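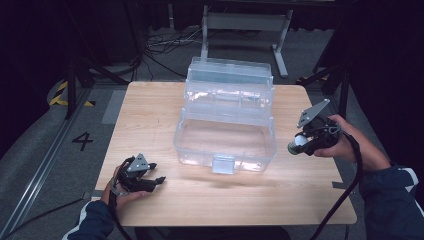
A cantilever organizer on the table, lid open, with a hand-held gripper on either side.

Hurnia Hand-Held Gripper Kit: Frequently Asked Questions
Updated Thu 17 June

We rented this kit for our own project and these are the questions readers have sent in. We don't sell it and we paid the normal rate.

What do you get for the money?

Two grippers, cables, a padded case and access to the Hurnia recording software. Rental is $219 a week with a two-week minimum. The product page calls that "all-inclusive." It does not include a laptop, and the software refused to install on the older of our two.

Is it a robot?

No. You hold the grippers and do the job yourself, and the software records how they moved. Hurnia's page uses the word "robot" in nearly every paragraph, so I can see why people ask. If you want an arm that moves on its own, you will need to bring one, and you should ask in writing whether your model is supported. We got two different answers to that by email.

The page says anyone can learn it in minutes. True?

You can learn to pick up a block in minutes. A clear plastic box with a lid and stacked trays is another matter. The small latch on the front is a poor target for two thick fingers, and the trays are linked, so pulling on one moves the others. Expect to spend a full afternoon before your recordings are worth keeping.

Does it work with see-through objects?

Hurnia says yes. I would say it depends on what you mean by "work." The grippers don't care what a box is made of. Whether a system trained on your recordings can find the edge of a clear wall is a different question, and the sales material slides right past it. Ask for results on clear plastic specifically. We asked and were sent a video of a coffee mug.

How many recordings do I need?

The brochure says 200 per task. It gives no source for that number and doesn't say what success rate it buys you. We made 167 of the box task and threw out a fair share of them for dropped tracking. I'd treat 200 as a starting point and budget time for more.

Are the cables a problem?

Yes, if you reach across yourself a lot. There's one on each gripper and both hang down from your hands. Keep them off the table top and don't stand on them. A cordless version has been "coming in October" for as long as we've been looking.

Is it heavy?

It's fine for 9 minutes or so of our box task at a stretch, and tiring after that. Take breaks. Your wrists will complain before your arms do.

How does it compare with the Strachan set?

Strachan costs more and has a better manual. I haven't used it long enough to say whether the recordings are any better, and I'd be wary of reviews that claim to know after one session.

Can I try before I rent?

There is a demo room in Grinville, by appointment. Bring your own object. The ones on the shelf there are all easy to grab, and you'll learn very little from them.

Would you rent it again?

For a short project with simple objects, probably. For anything with latches or clear walls I'd want a refund clause first, and at the moment there isn't one.

Contact: use the form on our reviews page | © Grirbridge Equipment Notes | Back to top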